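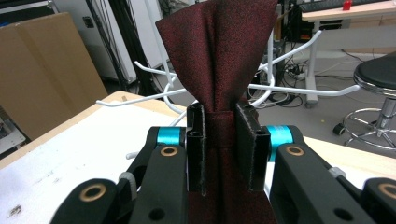
*Burgundy tie with a fine red-and-black speckle, item 11 on the stockroom list.*

# Trernell Costume & Formal Hire, Toltville shop: stockroom and fire check

July 2020. Second visit. Comments are mine, made on the day. "Yes" means I saw it. "Told yes" means somebody said so and I could not see it for myself.

## Exits and walkways

- [x] **Front door opens fully.** Yes.
- [ ] **Back door opens fully.** No. It opens as far as a rail of dinner jackets and then stops. I was assured the rail is "only there today". It was in the same place last time, with the same jackets on it as far as I could tell.
- [x] **Exit signs in place.** Yes, both.
- [ ] **Walkway between rails clear.** Partly. Fine down to the shirts, then shoe boxes on the floor all the way to the steamer.

## Fire

- [x] **Extinguishers on the wall.** Yes, 2. Labels in date.
- [ ] **Alarm test recorded weekly.** The book shows 17 tests. All are in the same pen, and the writing gets quicker towards the bottom of the page. I would like to see next month's entries made one at a time.
- [ ] **Smoke detector in stockroom working.** Told yes. The ladder was on loan to the shop next door, so it wasn't tested.
- [x] **No smoking sign.** Yes.

## Electrics and heat

- [ ] **Steamer switched off at the wall when unattended.** No. Plugged in, light on, staff all at the counter. The notice above it says to switch off at the wall, so the notice isn't doing much.
- [x] **Steamer hose sound.** Yes, no splits.
- [ ] **Iron on a heatproof rest.** It was on a folded towel. A towel is not a heatproof rest whatever the manager's view of it.
- [ ] **Extension leads.** One plugged into another behind the Plarus till. Remove the second and get a proper socket fitted. I have been told a quote is on its way, which I was also told in the last report.

## Racking and storage

- [x] **Top shelf fixed to wall.** Yes, now bolted. Credit where due.
- [ ] **Heavy items kept low.** Hat boxes have gone low and the boots have gone high. Swap them.
- [ ] **Load notice on each bay.** Missing from bay 10. The notice on the next bay gives a figure, but I could get no answer as to who worked it out.
- [x] **Step stool in good order.** Yes. Rubber feet all present.

## Hire stock: neckwear

Checked because ties and cravats are what children's parties borrow most, and the shop hires to schools.

- [x] **No loose pins or clips left in returned ties.** None found in those I handled.
- [ ] **Children's ties are the breakaway type.** Told yes. The supplier's sheet (Jaidee) says so as well, but two that I pulled gave way only with a hard tug. I don't accept the sheet by itself. Test each one by hand and keep a list.
- [ ] **Adult ties kept apart from children's.** Same drawer. Separate them and mark the drawers.
- [x] **Cleaning fluid stored away from fabrics.** Yes, in the metal cupboard, locked.

## Cleaning between hires

- [ ] **Returned items bagged and set aside.** There is a bin for returns and it has a lid. The lid was on the floor, and there were clean shirts on top of the bags.
- [ ] **Record of what was cleaned and when.** Kept "in the computer". Nobody on shift could open it.
- [x] **Hand gel at counter.** Yes, full.

## To put right

1. Back door cleared, same day, and kept clear.
2. Steamer and iron: switch off at the wall, buy a proper rest.
3. Double extension lead removed.
4. Breakaway ties tested one by one, list to be shown to me.
5. Detector tested once the ladder is back.

Next visit in September. I won't be ringing ahead, and I will start at the back door.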